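Pultard says its shelving robot will free up staff. Pickers at the Gruren site want that in writing

Grocery wholesaler Pultard has started using a two-armed robot at its Gruren site to move fruit between baskets and open shelving, and says the work could take over part of the picking shift by July. The company calls the project a success already. The people who do the picking now are less sure, and so far there isn't much on paper to settle the matter either way.

The machine comes from a supplier called Plavance and runs on software named Kubo. It works in a practice bay set apart from the main picking floor, with white cubby shelving and the kind of red plastic basket a shopper would carry around a supermarket. Pultard plans to keep it there for 13 weeks before deciding whether it goes near live orders.
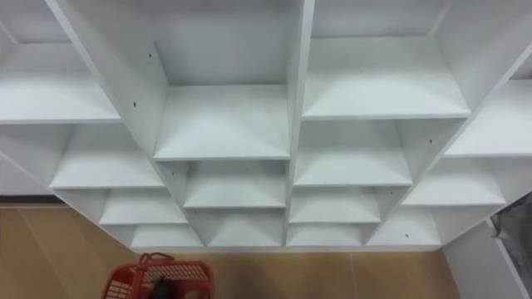
Bare white cubbies in the practice bay, with a red basket in front.

The company's pitch is a familiar one in warehousing. Reaching into low shelves is hard on backs and knees, turnover among pickers is high, and a robot doesn't mind bending. In a short statement, Pultard said that staff would be "released for higher-value tasks" and that no jobs would be lost "as a direct result" of the project. Asked what the higher-value tasks were, a spokesperson mentioned quality checks and customer substitutions. Both are jobs the pickers already do, between picks, without extra pay.

There are 180 people on the picking rota at Gruren. Pultard would not say how many of them it expects to need once the robot is working on real orders, or whether people who leave will be replaced. The phrase "as a direct result" leaves a lot of room. A site can shrink by a third in a couple of years without a single layoff if it simply stops hiring.

Staff at the site, who asked not to be identified, described the change so far as small but annoying. Two pickers per shift have been pulled off the floor to look after the bay. They set out the fruit, clear the shelves, reset the baskets, and step in when the machine stops. Their pick targets were not moved to anyone else on paper, they said, but the orders still have to go out, and the rest of the shift absorbs them.

One of the two called it the easiest job in the building and also the dullest. Another said she had been told the role would become a "robot operator" position with its own pay grade. She has seen no job description and no figure. Pultard confirmed that a new grade was "under review" and gave no date. 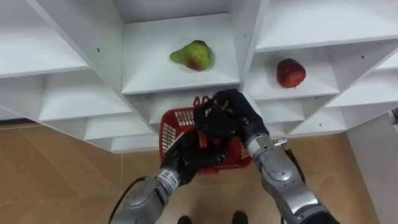 The robot's two black hands at the red basket. A pear and a red apple sit in separate cubbies.

Then there is the question of how well it works. Pultard says the robot completed 70 percent of its assigned moves without help during the opening weeks. That sounds respectable until you ask what counts as a move, what counts as help, and what happened to the rest. The company supplied none of that. It also did not give a speed, which is the number every human picker at Gruren is measured on each shift. A picker who needed a colleague to step in on three items out of ten would be having a difficult talk with a supervisor.

Fruit is a fair choice for a trial, in that it bruises and no two pieces are the same shape. But the practice bay is a forgiving place. Cubbies on the live floor are packed, the labels peel, and other people are reaching into the same aisle. Pultard says crowded shelves will be added in a later stage. It did not say whether that stage has to be passed before the robot is moved to the floor.

Plavance, for its part, points out that Kubo can be improved over time and that results from one site carry over to others. Maybe so. That is a good argument for Plavance, and possibly for Pultard. It says little about the people resetting baskets in the meantime, whose knowledge of how to handle soft fruit in a hurry is part of what is being learned from.

Staff representatives have asked for three things before the trial ends: a written promise on headcount, the pay grade for the operator role, and pick targets that are lowered when people are taken off the floor. The company has agreed to a meeting. It has not agreed to any of the three.

Pultard operates a second warehouse of similar size and says no decision has been made about putting a robot there. Workers at that site said they learned of the Gruren trial from a poster in the break room, which showed the company logo and the words "Working Together." It did not mention hours, pay or targets.

The trial's results will be reviewed by management when the 13 weeks are up. Pultard said it had no plans to publish them.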